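Karppinen Announces Second Album "Plasholm," Due in July

February 1, 2019

Electronic duo Karppinen will release its second full-length album, "Plasholm," in July on the Wokton label. The record runs 50 minutes and was mixed by Auður Kirkegaard, who also handled the band's debut. A first single, "Grisix," is available now on streaming services.
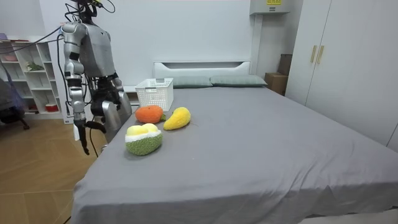
"Plasholm" was recorded over 18 days using two analog synthesizers, a drum machine and a single vocal microphone. All vocal parts were tracked live, with no pitch correction applied. The cover sleeve is printed in two inks, silver and black. Lettering is confined to the spine and back panel. The inner sleeve carries full lyrics and equipment notes.

Tempo on "Grisix" is fixed at 97 beats per minute. The single version is shorter than the album version and omits the closing instrumental section. An extended mix will appear on the B-side of the vinyl single.

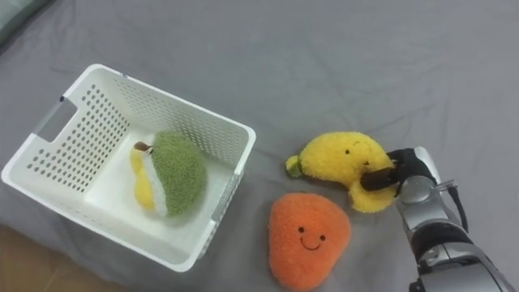 Formats and Availability

The album will be issued on vinyl, CD and digital download. The vinyl edition is a double LP cut at 45 rpm. Preorders open through the Wokton store 3 weeks before release. Review copies are supplied as WAV or MP3 files on request to the label's press office.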